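Norex Desk Organizer, cardboard, brown

Sold by Negri Office & Sundries, Mellville. In stock as of March.

Plain brown cardboard, rows of narrow compartments, cardboard dividers. Stands on the desk next to your laptop and holds the small stuff - sachets, cards, sample packets, labels, anything thin that ends up in a drawer otherwise. Comes flat. Fold it yourself, five minutes, no glue, no tools.

**What you get**

- 1 organizer body, flat
- dividers, pre-slotted
- folding sheet (English only for now, sorry)
- 1 orange cleaning cloth

The cloth goes in every order now. Cardboard and desks both collect dust and people kept asking what to wipe it with. Dry wipe only on the organizer!! Water on cardboard, you know how that goes. On the desk itself use the cloth however you like. Machine wash cold, on its own the first time. Don't use softener.
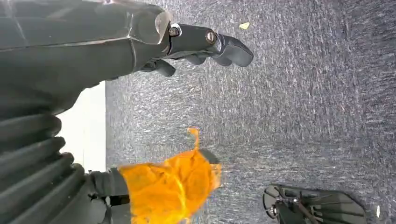 Replacement cloths are sold in packs of 2, same orange, no other colors planned. Ask Lucrezia Negri at the counter if the site says sold out, she usually has a few put by.

**Where it works**

Reception desks, sample desks, anyplace somebody sits and hands out or sorts small packets all day. Put it on the side of your free hand, laptop in the middle, charger cable behind. If the cable runs in front you will drag the organizer along with it sooner or later. Teachers buy it for flash cards. One customer at Vilareck keeps tea in it. Fine by us.

Not for: bottles, staplers, coins in bulk, anything damp. The compartments are narrow on purpose so packets stand up and you can flip thru them. A thick wallet or a phone in a case won't go in.
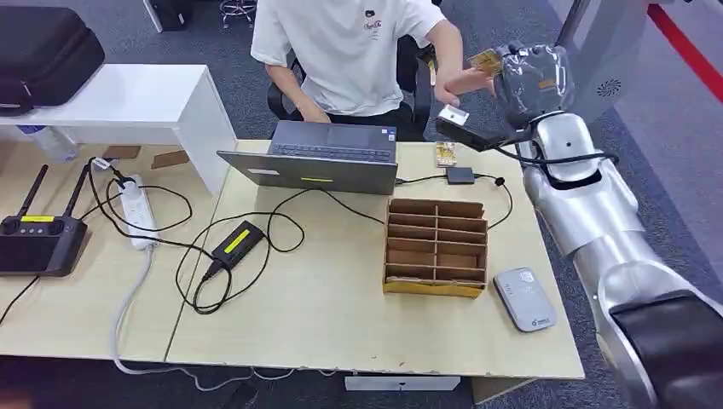 *Organizer on a light wooden desk, laptop alongside.*

**Folding it**

1. Body first. Push the creases hard both ways before you fold, it sits squarer.
2. Long dividers in, slots facing up.
3. Short dividers down onto them. Start from the middle row and work out.
4. Tuck the front flap last. If it pops out a divider is not seated - press along the top with your palm.

Comes apart the same way, flap first. Stores flat behind a cabinet. Edges can be a bit sharp when new, run a thumbnail along them or wear gloves if you're folding a whole stack.

**Orders**

Single units ship next working day. Trade packs are 99 units, shrink wrapped on a half pallet, and we can do up to 1000 units per order without asking the factory first. Over that write to Nazareno Messina, trade desk, he will give you a date. Please dont phone before 10 am, that line is also the loading door.

Trade packs come with dividers packed seperately and one folding sheet per ten units. Cloths are not in trade packs unless you tick the box. Tick the box if you want them, we can't add them after the pallet is wrapped.

**Returns**

Unfolded and clean, 2 weeks, we refund. Folded once to check the size is OK. Written on, stickered or taped, no. Crushed in shipping - send a picture of the outer box before you throw it away, we replace without the old one coming back.

**Spares**

- divider set, short
- divider set, long
- orange cloth, pack of 2
- folding sheet, free, ask at counter

Older Norex bodies with the round corner flap take the short dividers only. Long ones are a hair too wide. You can trim them with scissors, several people have, but then no returns on those.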